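House rules for the hand-held gripper

I finally wrote down the rules we use for recording with the hand-held gripper. Until October they lived in my head and on the back of a Bolger parts envelope, and when a second group started recording over in Ornville we found out how much we had never said out loud. Their first batch had 52 clips and we kept fewer than half. The people were careful enough. They just had different habits from ours, and the clips didn't match.

So I wrote a page. It started at four pages and I cut it on a Monday afternoon until it fit on one side of paper. This is most of it, with some notes.

Check the pads before you start. Squeeze the grip shut on nothing and look at how the two faces meet. If one side has a rough or worn edge, write that in the log with the date. Don't swap a pad in the middle of a set. If a pad has to be changed, finish the set or throw it out, and start a new one after the change.

Grip handles from the sides, square on, with the pads level with each other. For anything with a long handle we go in close to the neck. A grip far down the handle lets the heavy end swing, and then you correct with your wrist, and the correction ends up in the recording. 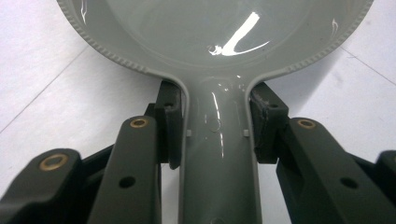 Side grip just below the neck, one pad on each wall of the handle.

Watch for glare. Shiny plastic is the worst we deal with, worse than steel in my experience, and a white surface under it doesn't help. The page says to turn the lamp or move the object until you can still make out the rim. It does not say to get rid of the glare completely. I had that in an early draft and took it out, as kitchens have glare and the recordings should have some too.

Hold still for two seconds after the pads close. Everyone skips this one. I skip it. The Bredier log sheet has a box for it now, and I added the box mostly for myself.

Three bad grips in a row on the same object means stop and put it aside. Write down what it was. Don't keep going until you get a good one, or the set will only show the lucky grip.

Don't delete the bad ones either. Mark them and leave them in the folder. We lost over a week at Hurcombe once trying to work out why a set looked so clean.

There is one rule I'm still unsure of, and that's how hard to squeeze. The page says "firm, but the walls shouldn't bend" — which is fine for a thick handle and not much use for a thin one with a channel down the middle. The Ornville group wants a number. I'd like one too, but I don't have a good way to measure it yet, so the wording stays until the next version.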